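Stundemden Small Projects Fund
Progress report, second installment
Project: The Olunine table, Wekimgate
Covering the period to the end of February

Hello again, and thank you for the kind note that came back with the first report. You asked for a bit more about what the money is doing day to day and a bit less about the lease, so I'll try to do that. The lease is signed, the heat works, and that's all I'll say on it.

As you'll remember, the idea was a table where people in Wekimgate can come in and practice handling, arranging and wrapping ordinary small things: flowers, a vase, a cup, a parcel. Some come after a hand injury, some come for the company, and a few have told me they just like tidying something that isn't their own kitchen! I had planned on two sessions a month. By the end of January we were running four, and I've stopped pretending that's temporary.

The big change since last time is the surface itself. I went back and forth on this for weeks. A dark top would have hidden the marks, but small things disappear on it, especially late in the afternoon. So we went pale, and I'm very glad. You put down a green marker or a sponge and you can find it again without hunting, and people who are nervous about their eyesight relax within a few minutes. I did have a wobble over the cost (it came in over my first guess, see the money section) but I'd make the same choice again.

We've also settled on what stays out on the table and what gets put away. At the start I had far too much out. I'd been to every thrift store within a short drive and I was proud of my haul, and people sat down and froze. Now it's a handful of things at a time, and the rest waits its turn in a box off to the side. 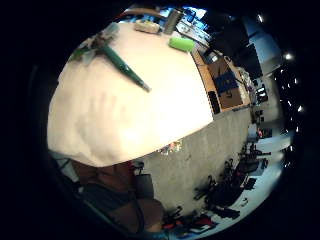
Does the table get cleared completely between sessions?

We clear it at the end of every session and wipe it down, then set it up again from a short written list, so each person starts with the same things even if they don't start with the same layout.

That list took longer to write than I'd like to admit. The first version ran to two pages and had instructions on it like "place attractively," which meant something different to everyone who read it. The current one fits on a card. I'll send you a copy with the final report, once I've stopped scribbling on it.

The flowers have been the surprise of the winter. I bought artificial ones with a slightly guilty heart, thinking people would turn up their noses and that I'd be apologizing for them every week. Quite the opposite – they get picked up before anything else. They don't drip, they don't drop petals in the coffee, and you can take the same stem out and put it back as many times as you like. I've kept to soft colors, mostly pinks and whites, and to stems that are long enough to be a bit awkward. A long stem asks you to think about where the other end is going, and that's where a lot of the good practice happens.

Wrapping is going more slowly. Clear plastic wrap is a menace, as anyone who has ever covered a bowl of leftovers knows. It clings to sleeves and to itself, and twice I've had to cut a person's parcel open to get the tape dispenser back. Big pale sheets are much kinder. They show the creases, you can smooth them out and begin again, and a lopsided result still looks like something. I'd like to move most of the wrapping practice over to sheets in the spring and keep the clear stuff for those who want a fight.
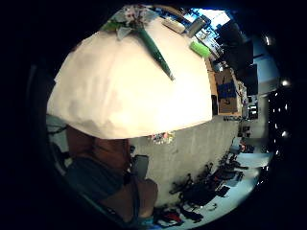 Storage is the other thing I've been chewing on. Cardboard has done us fine so far, and I have nothing against it, but boxes get soft at the corners after a couple of months of being opened and shut. Hakim, the secondhand place that sold us our chairs, has offered to put by some lidded bins for us when they next get a batch. I've said yes in principle and I'm waiting to hear on the price. If it's silly, we'll carry on with cardboard and a roll of good tape.

On the money: of the installment, $300 is still unspent. I had set it aside for a second lamp, but the daylight by the table has been so good that I've held off. With your agreement I'd like to move it to the bins and to a few more vases. People are drawn to the busy, colorful ones. A plain glass vase gets used politely, but give somebody a pattern with plenty of red and blue in it and they'll turn it this way and that, trying to decide which side is the front, and by then they've been working with both hands without noticing. I'd also like something with a narrower neck, for those who find the present setup too easy and have started saying so.

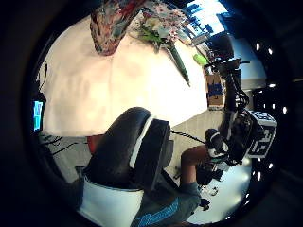 What comes next

Through the spring I want to keep the four sessions going and try a slightly later start, 10:30 in place of 10:00, as the early bus has been giving people trouble. I also want to write up the setup card properly, with a large-print version.

Two things I need from you, please: a yes or no on moving the lamp money, and the new form for the final report, as the link in your last letter took me to an empty page.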